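Print this page | E-mail this page

Flilstead Computer Reuse: progress report to the Rees Fund
Period ending February
Prepared by Magdalini Triantafyllou, with bench notes from Orestis Manolakis

Your grant letter asked for "a frank account of activity on the benches". We have taken you at your word.

The target was 300 desktops stripped, sorted and either rebuilt or sent on for metals. We are behind. The donations arrived as promised, but the office tower that gave us most of them had apparently been saving its dust for us as well. Cleaning now gets its own line in the work plan, and its own colour on the chart, which is grey.

Most of the period went on opening cases and deciding what was worth keeping. Memory comes first in our sorting order, then boards, then power supplies. Orestis would like it recorded that he argued for power supplies first and was outvoted.

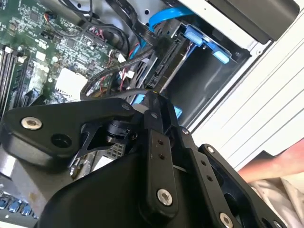

Bench work: a desktop with the case open, memory modules at the far left of the board.

The sorting shelves, bought from Jotier out of the equipment line, came in under budget. They also came in without feet. Jotier has been apologetic and the feet are said to be on their way from Doketti, where the colour of our labels was also decided, for reasons lost to us.

Spending on tools and consumables stands at $2,836. The largest single item was anti-static bags, of which we will not run out in the lifetime of this program.

Processors have been slower going. Sockets are easily damaged, so each one is checked under the lamp before the board goes to either the rebuild shelf or the metals bin. We had allowed nine minutes a machine for the whole job. It is closer to 30, and the work plan has been corrected to match.
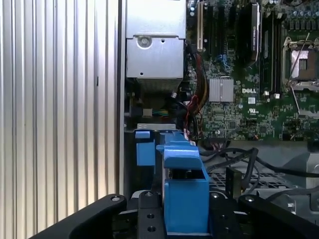
Inside a Dell desktop. The processor socket is open, with the retention frame up.

For next period we ask to move the unspent shelving money into bench hours. A revised budget is attached. The feet, should they arrive, will be reported separately.

Contact: Flilstead Computer Reuse, front office | © Flilstead Computer Reuse | Back to top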